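## About Skivetwood

Skivetwood maintains two-arm household robots at its shop in Tistitz. Jenő Takács runs the service bench. Every machine gets the same check after 501 hours of operation:

- Both grippers are opened and closed 22 times under no load.
- Finger joints are cleaned and the housing screws retorqued.
- Cables are checked for wear at the wrist.
- The head camera is recalibrated.

Final testing is done on carpet, beside a sofa, with throw pillows on the floor as pick-up targets. A unit that misses 2 pickups goes back to the bench.
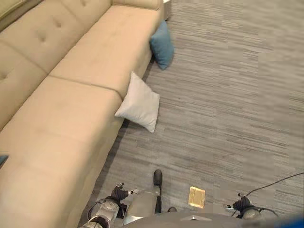
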